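Home | Posts | Handhelds | Contact

Search this blog... Go

Jedton save sync, version 3

Jedton pushed out version 3 of its companion app in January. It copies saved games from the Temora handheld to a phone and back again. I moved 13 save files across, 3,913 KB in total, over home wifi.

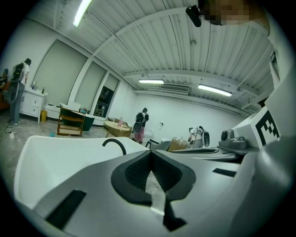 Does it keep older copies of a save? Only the last one, and a manual sync overwrites it without asking.

Automatic sync runs every 60 minutes and can't be set any shorter. I've left it off and copy by hand before updates.

Recent posts
Temora battery settings
Rankin controller: button mapping
Moving saves off an old card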